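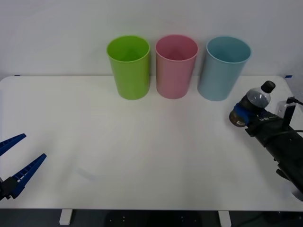
Green, pink and blue cups, back of the table.

Fri 25 December

Building quiet, so used the day for the sourdough starter trials. Flour is the Trenden whole rye, same bag as last time, 200 g left after today's feed.

Jar 2 (Seltside tap water) doubled by early afternoon. The jar on filtered water was slower and smelled more of vinegar. Same flour, same shelf, so either the water matters or the jar lids seal differently. Swap lids next feed before reading anything into it.

Room sat at 16 C most of the day, 15 by the window. Too cold for the Ravn culture, which hardly moved. Put it in the proofing box overnight - box thermostat still reads high, go by the glass thermometer.

Baked one loaf from jar 2. Crumb tight at the bottom, crust fine. Probably underproofed. Gave it roughly 2 hours less than the Grernari recipe asks for.

To do: order rye, relabel the lids, throw out the old April dried flakes if they don't wake up by the next feed.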